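From the Plendmont Street Swap Room: The Bottom of the Bin

Every swap room has a bin where things go when they don't belong on a shelf. Ours is the big gray metal one, which came to us from the old Jirnbridge cannery sale and has been losing its finish ever since. Clothes have racks. Books have the bookcase, and the overflow from the bookcase, and the floor beside the overflow. Everything else gets dropped in the bin by people who say "somebody will want this" and leave at a brisk walk.

In August we resolved to empty it. The first 32 items left quickly, mostly kitchen tools and a run of picture frames that one household carried off for reasons of its own. After that the pace slowed. A jigsaw puzzle sat there long enough to be donated a second time, by the person who had taken it out. The box says 600 pieces. We are taking the box's word for it.

What remains now is what we have come to call the sediment. Sediment is not junk, exactly. Junk we could throw out with a clear conscience. Sediment is a decent small thing that fits into no category and looks a little sad by itself, and the tall sides of the bin do it no favors. You have to lean right over to see what's down there, and most visitors have sensible backs.

So we're trying something new. Starting this month, whatever is left at the bottom goes on the Okafor Hall table after 7 in the evening, under a sign reading "Take One, Please, We Mean It." The Osex Lane swap tried this last spring and reports that the table was cleared, though they were also serving pie.

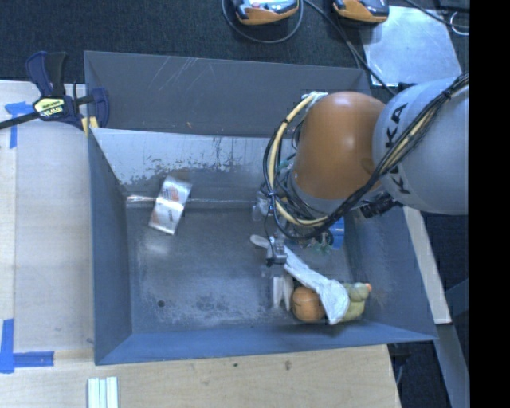

Can I take something from the bin before it goes out on the table?

Anything in the bin is free to take whenever the room is open, with no need to bring something in exchange. Just lift it out and write it in the notebook by the door, if the pen is there.

As for the bin itself, we've had two offers to repaint it and one to haul it away. The scratches stay for now. Paint costs money, and the inside would be scraped bare again by the first person to donate a set of fireplace tools. We have had 8 sets so far. If you own a fireplace and nothing to poke it with, please come see us first.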